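Mid-term progress report: Household Tasks Study
Prepared for the Wandeo Foundation by Despina Iordache, Ritdale Applied Robotics
2026-05-14

Where we are

We're at the halfway mark and I'm very pleased with how the work is travelling. The question you funded us to answer was whether machines can do ordinary chores yet, in ordinary homes, with ordinary people's stuff lying about. My short answer today is "some of them, some of the time", and that's a better answer than I expected to be writing at this point!

Of the four chores in the original proposal (clearing a table, loading a dishwasher, sorting washing and folding clothes), two are now running on the arm in our Clungate workshop without anyone standing over it. Table clearing was first across the line, and sorting washing came good soon after. The dishwasher is held up by the bottom rack, which Simão is rebuilding in the simulator after the real one defeated us. Folding is the hard one, and it's where most of the effort has gone this period, so most of this report is about folding.

Folding

We now have 300 recorded folding demonstrations, all done by people using the hand-held grippers in real bedrooms and laundries. Stella Mwakyusa has run this part of the project from the start and deserves the credit for it. She pushed hard to get out of the workshop, where every shirt was plain and every bench was white, and she was right. The first model trained on workshop shirts alone fell apart the moment we gave it a patterned surface. It would pinch the bedspread along with the hem and carry on quite happily, folding both.

The home recordings have made a real difference there. T-shirts are the bulk of the set, laid flat on beds to begin with, and the covers underneath are as busy as you'd find in anyone's house: roses, leaves, stripes, the lot. Dark shirts are still harder than light ones when it comes to finding the sleeve edge, and a big print on the back can throw the model off as well. Bhupendra Agarwal is working on both and has a fix for the print problem that looks promising on paper.
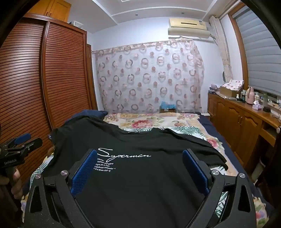
What the arms can do today

Given a T-shirt already spread flat, the pair of arms will bring both sleeves in and fold the body up. It's slow, and the result is something you'd put in a drawer but probably wouldn't put on a shop shelf. Given a T-shirt in a heap, they can't yet start. Finding two good corners in a crumpled shirt is the whole problem, and a person does it without looking.

Jumpers and fitted sheets are out of scope until the next stage. (Grigore tried a fitted sheet one lunch hour anyway. I won't report the result.)

Spending and changes

We are on budget. The three spare sets of foam finger pads have been used up faster than planned, as the edges wear on denim, and I'd like to move a little money from travel to consumables to cover more. Please let me know if you need that in a separate letter.

Next steps

Stella will start recording from crumpled shirts, with the same homes where people are willing. Mbwambo Laundry has offered us a corner of its folding room, so we'll get our first look at how this holds up on a shop floor, with towels coming through all day. I'm really looking forward to that one. Simão expects the dishwasher work back on the real machine before the winter is out, and we'll have all four chores ready to show you in October. You'd be very welcome to bring your own washing.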